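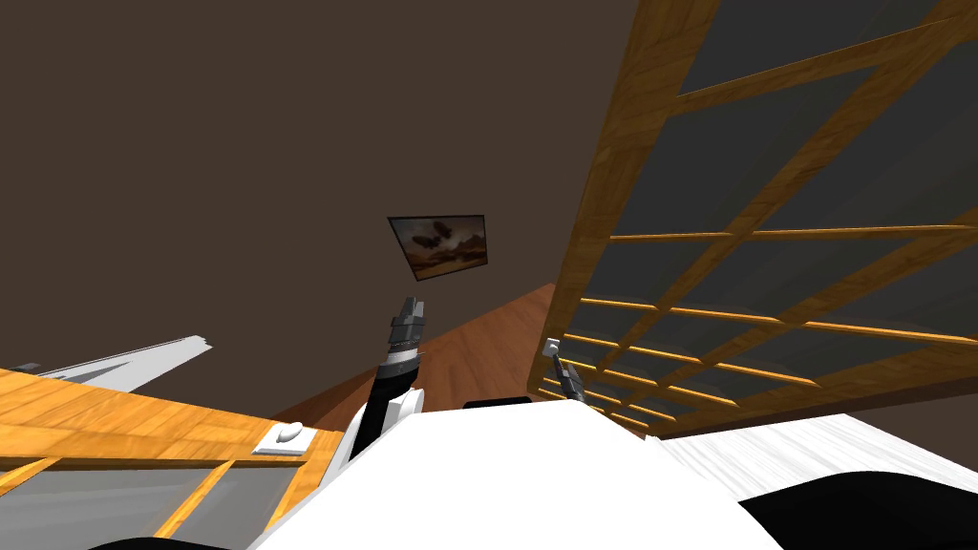
Araceli wants to know how a rumor about a singer can be all over the world by lunchtime when the singer hasn't said a single word. Great question, Araceli! Celebrity gossip moves super fast, and once you know how it travels you'll start spotting it everywhere.

Let's make up a pop star called Mancuso. One evening Mancuso eats noodles with a drummer. A fan at the next table posts, "Guess who I just saw!" That part is true. They really did eat noodles.

Then 23 people share the post, and one of them adds, "Are they dating?" Look at that little question mark. It's a guess! But the next person leaves the question mark off, and soon over 1000 people have read that Mancuso is in love with a drummer. Nobody in the whole chain had to tell a big fat lie. Each person just changed the story a tiny bit – like the whispering game at a birthday party, only with phones.

So where do gossip writers come in? Some of them are real reporters who call up the star's team and ask, "Is this true?" The person who answers is often a publicist, whose job is to talk to the press for somebody famous. Other writers skip the phone call and write "a source says" or "fans think." Those are clue words! "A source" might be the star's best friend, or it might be a person who once stood behind the star in line for popcorn. You can't tell.

Try this the next time you hear some juicy news. Ask these 2 things:

Who said it first?
Did the star, or anyone who works with the star, say it too?

If you can't find an answer, call it a rumor and leave it at that. You can still love the songs!

And what about the famous person? Some stars laugh rumors off, and some get really hurt by them, especially when the talk is about their body or their family. Singers have moms and dads and little brothers who read that stuff too. Would you want your whole school guessing who you have a crush on? Yikes!

Got a question about famous people and the news? Ask a grown-up to help you send it in.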